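**Notebook, assembly cell pilot, January**

Carrying on from the previous entry. Sosto bench, ring task. The point of the exercise is still the same: find out what the arm can take over from the stacking station at the Pisolville site, and what the operators there would be doing instead. The toy stands in for the spacer stack. Peg, base, rings with a bore that has some slack. The real spacers are heavier and have less clearance, so anything that fails on the toy will fail on the line.

**Setup**

- Arm at the back edge of the table, post in front of it, other rings flat on the wood.
- Start layout for the loose rings: green nearest the post, orange and yellow in front of it, pink bead ring on the right.
- First ring on is the blue one. It is the widest and sits lowest.
- Target for this session: 50 attempts at the first ring, operator present, hand near the stop.
- An attempt counts as good only if the ring ends up flat on the base. Hung up on the shoulder of the peg counts as a miss, even if a tap would bring it down.

**First ring**

The approach to the peg is where the time goes. The arm carries the ring level, arrives beside the post, and then has to shift sideways over the top before it can lower. A person does this in one curved motion without looking twice. The policy does it in separate moves with a settling period between them, and if the ring is still swinging when the sideways shift begins, the near edge catches the peg.
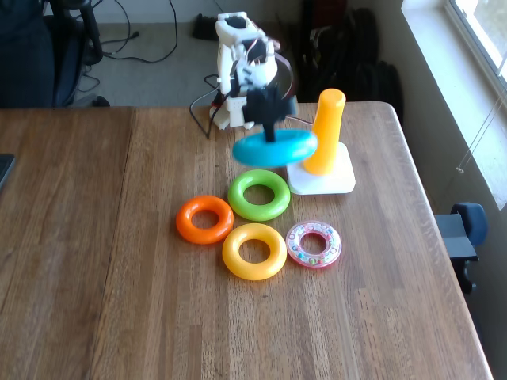

Grip position matters more than I had written down earlier. When the jaws take the ring close to the outer edge it droops on the far side and the bore is no longer square to the peg. Taking it deeper fixes the droop but leaves the fingers less room on release. Settled on the deeper grip. Releases are slower and cleaner.

Result: 34 good out of 50. Most of the misses were catches on the near side of the peg. The remainder were bad picks where the jaws closed on the table side of the ring and pushed it along the wood. No drops in transit.

Changed the lowering speed for the last part of the session. No difference I would defend. Leave it at the old value so that the numbers stay comparable.

**What this means for the station**

The Pisolville stacking station is staffed by one person per shift. On paper the job is pick, stack, press, tray. In practice the person also does the following, none of which is in the work instruction:

- turns over spacers that arrive upside down
- sets aside any with a burr, by feel
- evens out the supply when the upstream press runs fast
- tells the next shift which tray is short

The arm does pick and stack. It has no means of feeling a burr, and at present a ring lying the wrong way up is picked and stacked the wrong way up. If we put it in as it stands, the operator loses the repetitive part and keeps the inspection, the sorting and the handover. That is the version the operators said they could live with when we visited. Their main complaint was the wrist motion, which repeats all shift, and the second was being unable to leave the station without stopping it.

The Courtois proposal assumes something else: one operator covering 2 stations, with the arms running and the person walking between them. I have written against this in the margin of their document and repeat it here. At the present success rate the person would be called back so often that they would spend the shift clearing misses. Clearing a miss is dull work and it comes at irregular times. It is worse than the stacking it replaces, and there is no job grade for it.

Points to settle before anyone talks about cover:

1. Who decides that a stack is bad. If the arm flags it and the operator overrules it, that has to be logged without blame attached.
2. Who restarts after a stop. Currently the technician. On nights there is no technician.
3. Whether the burr check moves upstream or stays at the station. If it stays, the operator needs better light and a seat, because the check will be most of the job.
4. Training time. The Sindbridge plan allows an afternoon. Recovery from a catch took me longer than that to do calmly, and I wrote the procedure.
5. What happens to the shift rate. The present rate was set for a person working by hand and pays a supplement above it. If the arm sets the pace the supplement has no basis, and people will ask.

**Recovery procedure, draft**

Written for an operator, to be tried by someone who has not used the arm.

1. Press stop. Wait until the arm is still.
2. Support the ring from underneath before opening the jaws.
3. Open the jaws from the panel. Do not pull the ring out by hand.
4. Send the arm to its raised position.
5. Look at the base. The first ring must lie flat on it, with the post clear above, before the cycle goes on to the next ring.

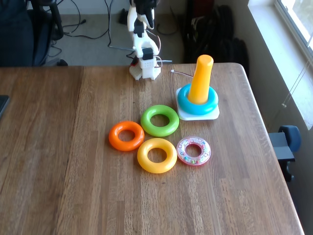 6. If the ring is tilted, lift it off and put it back at its pick position. Do not push it down and count it.
7. Check that the loose rings have not been moved by the stop. Reset any that have.
8. Restart from the pick, never from the middle of the cycle.
9. Write the stop in the log: which ring, which step, what you did.

Step 6 will be ignored when people are in a hurry. I would ignore it too. Consider having the panel ask for a reason code so that pushed-down stacks at least appear somewhere.

**Open items**

- Repeat with the green ring second. Smaller bore slack expected, to be measured.
- Pink ring last. It is flatter than the others and the current pick height is wrong for it. Needs its own entry in the table.
- 5 mm shim under the post base to see whether the policy copes with a changed height. Trays at Pisolville vary by more than that.
- Ask the Pisolville operators to read the recovery draft before Courtois gets it.
- Stop button is within reach when standing and out of reach when seated. Move it.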